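Equipment Planning > Capital Requests > Second folding cell, garment line

Procurement_Desk
Members are asked to comment on the proposed purchase of a second two-finger arm from Resex before the request closes on Thursday at 12:00. The quotation covers the arm, one gripper and 27 months of service. Spare finger pads are not included.

M_Trodinau
I do not support the request in its present form. The Trodinau site budgeted for one cell and received a bill for pads, cabling and a second training visit -- none of which appeared in the original plan. I would ask that 12 percent be held back for such items.
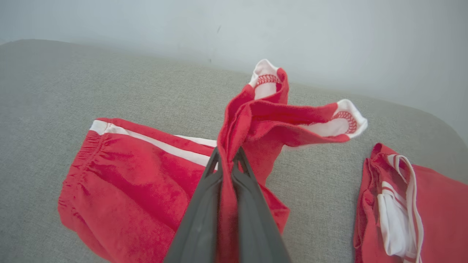
Darius Surdu

I agree on the reserve and disagree on the delay. Soft red clothing with white trim, as here, is the ordinary work we must plan for, and the fingers have to take hold of a single fold while other garments lie close by. Any bid should be priced against mixed soft goods. Flat towels are a poor test.

filtel_ops
Has the Filtel gripper been considered? It is quoted at a lower price, with delivery in 4 weeks.

Procurement_Desk
It has. The Filtel unit requires a separate controller, and the saving is lost once that is added.

M_Trodinau
Then the comparison should be shown in the request. Mendonça asked for the same table in May and did not receive it.

Darius Surdu
I will post the table tomorrow, with pads entered at 40 sets per year. My vote remains in favor.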